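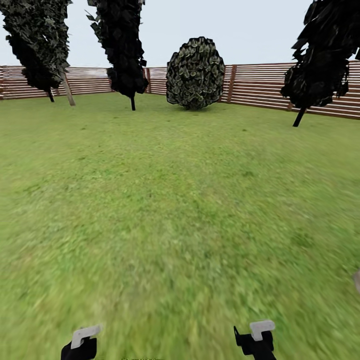

Directory Sync / Connectors / README

Updated in May — by the Skeris maintainers

# skeris-ldap-groups

Copies group membership from an LDAP directory into Troltavell roles. Users must already exist in Troltavell; the connector won't create them.

## Settings

- `page_size`: default 200
- `timeout`: 40 seconds
- `nested`: off by default 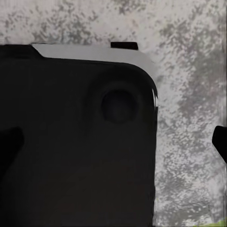

With `nested` on, groups are followed up to 11 levels deep, then skipped with warning 102 in the log. Role names are case-sensitive — match them exactly.

## Comments (2)

**prinine_ops:** Does it remove roles too?

**dkw:** Yes, if `prune` is true. Do a dry run first, I lost my admin role on Thursday.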